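4. 손목 카메라 키트의 현장 평가

4.1 평가 대상과 설치

본 절에서는 Brekke 손목 카메라 키트를 기존 로봇 팔에 장착하여 사용한 경험을 정리한다. 키트는 소형 카메라, 손목 브래킷, 케이블 고정구, 그리고 영상과 관절 값을 함께 저장하는 기록 소프트웨어로 구성된다. 우리가 이 제품에 주목한 이유는 단순하다. 연구실마다 카메라 거치대를 직접 출력하고 동기화 코드를 새로 짜는 일이 되풀이되고 있는데, 이 키트는 그 과정을 통째로 줄여 준다. 설치는 Siv Moen과 Idris Gough가 맡았고, 브래킷 체결부터 첫 기록까지 40분이 걸렸다. 별도의 공구를 사지 않고 이 시간 안에 끝났다는 점이 무척 반가웠다!

평가는 Hovdale 실험실에서 6월 한 달 동안 진행하였다. 수집한 기록은 모두 300건이며, 이 가운데 192건은 바닥 높이의 작업, 나머지는 탁상 작업이다. 바닥 작업의 비중을 높게 잡은 것은 의도적인 선택이었다. 기존 평가는 대부분 정돈된 탁상 위에서 이루어져 왔고, 손목 카메라의 장점이 정말 드러나는 곳은 고정 카메라의 시선이 닿기 어려운 낮고 좁은 자리라고 보았기 때문이다. 조작자는 Venla Hirvonen을 포함해 3명이었고, 모두 같은 기본 설정을 사용하였다.

4.2 근접 시야의 품질

가장 인상 깊었던 것은 근접 시야의 정보량이다. 그림 4는 바닥 작업의 한 시점으로, 손가락의 마디와 볼트, 구겨진 주황색 반투명 필름이 한 화면에 잡혀 있다. 필름 아래의 어두운 형태도 희미하게나마 구분된다. 반투명 소재는 깊이 센서가 흔히 어려움을 겪는 대상이어서, 우리는 이런 소재가 포함된 기록을 따로 모아 검토하였다. 회청색 카펫의 짧은 털과 그 위에 놓인 작은 주황색 조각까지 보이는 점도 고무적이다. 작은 잔여물을 찾아 치우는 작업을 연구하는 이들에게는 특히 쓸모가 클 것이다.

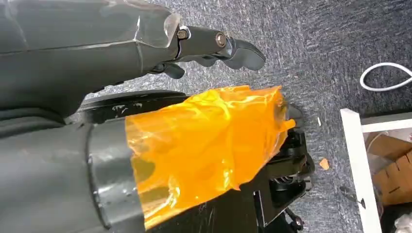 그림 4. 손목 카메라로 얻은 바닥 작업 시야. 로봇 손가락과 주황색 반투명 필름, 검은색 기구부.

이 키트를 쓰려면 기존 제어기를 교체해야 하는가?

교체할 필요는 없다. 기록 소프트웨어는 제어기가 내보내는 관절 값을 읽기만 하며, 제어 명령에는 관여하지 않는다. 다만 제어기와 기록용 컴퓨터의 시계를 맞추는 절차는 설치할 때 한 번 거쳐야 한다.

시야 구성에는 분명한 대가가 따른다. 그림 4에서 보듯 팔의 외피가 화면 왼쪽 윗부분을 크게 차지하고, 굵은 원통형 부분이 왼쪽 아래 모서리에 또 들어온다. 처음에는 이를 결점으로 여겼으나, 학습 데이터를 다루는 Märta Westerberg의 의견은 달랐다. 손과 대상이 늘 함께 보이면 둘 사이의 상대 위치를 영상만으로 추정하기가 쉬워진다는 것이다. 우리도 이 견해에 상당 부분 공감한다. 그래도 브래킷의 각도를 조금 더 세밀하게 바꿀 수 있으면 좋겠다. 현재의 각도 조절은 단계식이어서, 원하는 위치가 두 단계 사이에 놓이는 경우가 종종 있었다.

4.3 기록 소프트웨어

소프트웨어는 기대 이상이었다. 기록을 시작하고 멈추는 조작이 버튼 하나로 끝나고, 실패한 시도에는 그 자리에서 표시를 남길 수 있다. 사소해 보이지만 하루 종일 원격 조작을 하는 사람에게는 큰 차이다(Hirvonen은 수첩을 더 이상 들고 다니지 않는다). 저장 형식도 공개되어 있어 우리가 쓰던 변환 스크립트를 몇 줄만 고쳐 그대로 이어 쓸 수 있었다.

아쉬운 점은 노출 조정이다. 자동 노출은 어두운 부품이 화면을 넓게 채울 때 배경을 지나치게 밝게 만드는 경향이 있었다. 노출을 수동으로 고정하면 해결되지만, 해당 항목이 설정 파일 안에만 있고 화면 메뉴에는 없다. 설명서의 관련 부분도 짧아서 Torunn Hellström이 설정값을 하나씩 바꾸어 가며 적정 범위를 찾았다. 그 값은 부록 B에 실었으며, 비슷한 조명을 쓰는 실험실이라면 출발점으로 삼을 수 있을 것이다.

4.4 케이블 처리

동봉된 고정구는 팔꿈치까지의 배선에는 충분하였다. 그 아래로는 길이가 모자라 시판 클립을 추가하였고, 이후 손목을 크게 돌리는 동작에서도 배선을 다시 손볼 일이 없었다. Trestasthorpe에서 진행할 후속 평가에서는 더 긴 고정구를 처음부터 준비하고, 같은 작업 목록을 양팔 구성으로 확장할 계획이다.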